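3.2 Outdoor work surfaces

Figure 1. A slatted table with a wireless mouse on it. 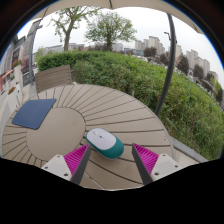

Most earlier studies of part-time office work treat the desk as fixed. Staff at the three firms in our sample, Derkov, Gresik and Ueda, did a good share of their work away from one, and the most common second place was a table outdoors. We asked each person to keep a diary of where they worked, for how long, and what they moved there from their desk. Outdoor tables are built for meals, and their tops differ from desk tops in ways that matter for small tasks. The round table in Figure 1 has slats that spread out from a plain center panel, with narrow gaps between them, and a mouse set down on the slats rests across a surface that is broken up in a way a desk is not. Diary entries mention this kind of surface often, usually in connection with handwriting and less often in connection with pointing devices.

The diaries ran for 40 working days, starting in September. Entries were short. Each one gave a start time, an end time, a place chosen from a printed list, a main task, and a line for comments. We received 1172 usable entries. An entry was dropped if it had no end time or if two places were marked for the same period. We did not try to repair incomplete entries by asking people later, as memory for this sort of detail fades quickly and we did not want to mix two kinds of record.

Tasks were sorted into 13 groups. The groups came from a first reading of the comments and were settled before any comparison between firms was made. Reading on paper, reading on a screen, and phone calls each had a group of their own. Spreadsheet work was kept apart from other typing, which turned out to be useful, as people at Gresik described it in quite different terms. Two of us sorted every entry separately and talked over the ones where we disagreed. Most disagreements were about meetings held by phone, which can be read as calls or as meetings. We settled on calls.

Phone calls and reading on paper were the tasks most likely to be moved outside at all three firms. Spreadsheet work was the least likely. This fits with the comments, where glare is the complaint that comes up most, followed by wind and then by the height of the seat. Complaints about the tabletop itself come after these. Several people wrote that they put a folder or a magazine under their paper before signing anything. One entry from Ueda reads, in full, "pen went through again."

The firms differed in how outdoor work was seen by managers. At Derkov it was written into the staff handbook, with a line about keeping client papers covered. At Gresik it was allowed but not mentioned anywhere. Ueda had no rule until the second week of the diary period, when a short notice went up asking people to bring their cups back in. We do not think the notice changed the entries much, but the weeks before and after it are reported separately in Section 4.

Building details were taken from Ririx, the floor plan archive used by all three firms - it covers terraces and courtyards as well as indoor rooms. Distance from a person's desk to the nearest outside table was measured along the walking route and included stairs. Weather was recorded once a day at noon. A morning of rain followed by a clear afternoon was therefore entered as dry, and this should be kept in mind when reading the weather results.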